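This site uses cookies to remember your settings. Accept | Manage preferences

Workshop notebook - bench and stores

April 25, 2025

Spent the morning on the odds bin and the drawers behind it. The plan was to do the drawers first, but the drawers are full of things that ought to be in the bin and the other way round, so I did both together.

The odds bin is the grey metal one, open top. It has become the place for anything found on the floor at the end of the day. I emptied it on Tuesday night and wiped it out with a rag and a drop of white spirit. The floor of it is scratched all over from years of having tools dropped in, and no amount of wiping will change that. I thought about a rubber mat. Vasilică Vasiliu is against it, says swarf gets under the edges and you end up cleaning twice. Left bare for now.

What has collected in it in the meantime is a mixed lot. The blue tool with the shaped grip and the brighter blue cap on the end is one I'd been looking for, and it goes back on the board by the vice. The cap has a hole in it, so it can hang from a plain hook like the others. The toy blocks go in the tin with the rest of the toys. The clear ball with the coloured shine inside can go in the same tin if the lid will still shut. If it won't, the ball gets a jar. 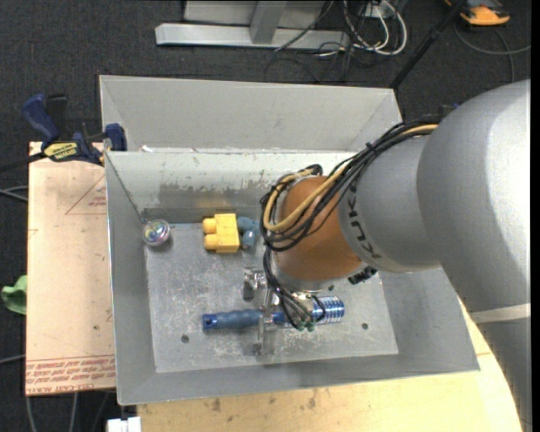

Drawers

Top drawer: taps and dies. Two of the small taps are missing from the Avram set and I have written a slip for them. The rest are oiled and back in their slots. The label had come off, so I made another with the punch tape.

Second drawer: sandpaper. Far too much 500 grit and hardly any of the coarse. Please don't order more of the fine until July at the earliest. The coarse sheets that are left have curled, and I put them under the steel plate to flatten.

Third drawer: this was the bad one. Cable ties, fuses, a roll of Uvance tape gone sticky at the edge, pencil stubs, receipts. Threw out the receipts older than last year and kept the others in the envelope at the front. The tape is still good once you get past the first couple of turns. Fuses are sorted by rating into the compartment box, 11 left over with no marking that I can read. Those need testing or binning.

Bottom drawer: didn't get to it. It sticks on the left runner, and I want to take the whole thing out and wax it before putting any weight back in.

Board by the vice

Outlines on the board are faded. I redrew the ones I was sure of in black marker and left the others. If you know what hung in the space between the tin snips and the small square, write it in here. The Sallesel hooks hold better than the wire ones, so I moved the heavier tools on to those - 20 hooks in the packet and it's nearly finished.

To order

Coarse sandpaper, one packet. Another packet of the Sallesel hooks. Candle wax for the runner, unless somebody has a stub at home. Rarurwood have not answered about the offcuts for drawer dividers and I'll ring them on Monday.

Comments

dpl: The gap by the snips was the scriber, I think. It's in my apron, will bring it back.

V. Vasiliu: Still no to the mat. I have a candle for the runner.

Marking gauge: Test the fuses before you bin them, last time we threw out good ones.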